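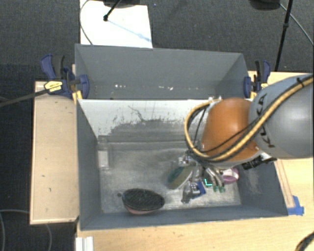 Higinio Xolalpa wanted to know, under my last post, why I don't just buy a shelf unit and be done with big bins forever. Fair point, but I love a big bin! You can toss things in from the side, you can see everything from above, and when it's clean-up time at the Lirkcombe swap room it's by far the fastest way to get stuff off the tables.

So my post this time is about the floor of the bin. Ours is gray, open on top, and has had a long life. The bottom is scuffed all over, with lighter patches that have a kind of metallic look to them, and on the left side there's a whitish rectangle next to the wall. I'd like to get it looking fresh before we sort the next batch in August. We have 300 small items to go through, mostly odds and ends, and I want people to be able to spot them right away. The bright ones are no trouble (there's a pink-purple one you could find from across the room), but the dark ones and the gray-beige ones get lost in all that worn gray.

What would you do — scrub it, paint it, or line it? I have 40 dollars to spend and one free afternoon. Things also tend to settle right along the walls, so if you have a trick for that, please share it too.

Posted by BinHappy, Feb 20, 2025

2 answers

tamarack_jo

Oh, I love this kind of project! Line it. I went through all of this with a big old tub in my garage and wish I had started with the liner.

First, though, wash it well. Warm water, dish soap and a nylon brush, and go over the corners twice. Wipe it out and let it dry with the top open. See what's left after that. Dirt will come off and wear won't, so once you've done one good wash you can stop scrubbing and save your elbows.

For the pale rectangle, run a fingernail over the edge. If you can feel a step, it could be old label glue or paint, and a little cooking oil left on it for a while may soften it. Wash the oil off with soap or your liner will slide around like crazy. If it's perfectly smooth, the surface itself has probably changed color and I'd leave it alone.

Then the liner. I used a roll of Paltex shelf mat in plain cream and it made such a difference. Dark things jump right out at you! Measure the bottom on the inside, since bins are often narrower there than at the rim, and cut the mat a little big. Trim it in the bin until it lies flat. I wouldn't glue it. You'll want to lift it out and shake it, and you will be amazed by what comes off it.

Skip anything with a pattern. My first one had little lemons on it, very cheerful, and I couldn't find a single thing.

Edited to add: for the walls, roll up an old towel and tuck it under the mat all the way around. You get a soft slope and everything rolls back toward the middle. Works best with round stuff. Flat things stay wherever they land, so you still have to go in and pick those up.

Galli_fan

paint it white. did mine and its great

Replies to this answer

BinHappy: Ooh, what kind of paint? And did it chip?

Galli_fan: whatever was in the basement, three thin coats. yes it chipped after a while but I just did it again. sand it first, I didnt

tamarack_jo: Check what the bin is made of before you buy any paint! Some need a special primer and some won't hold paint no matter what you do. Try a spot on the outside, down low.

BinHappy: Going with the mat, I think. I'll do the wash this weekend and the fingernail test on the rectangle first, I'm way too curious to wait. The towel idea is brilliant, we have a whole stack of them from the Ollari sale. Is cream much better than white, or was that just what they had?

tamarack_jo: Just what they had! White shows every smudge, but it would be fine for sorting. If you have mostly dark pieces go as light as you like. For the pale ones I keep a spare square of navy mat and lay it over one half, then the two kinds each get their own side. Have fun with it, and tell us how the rectangle turns out.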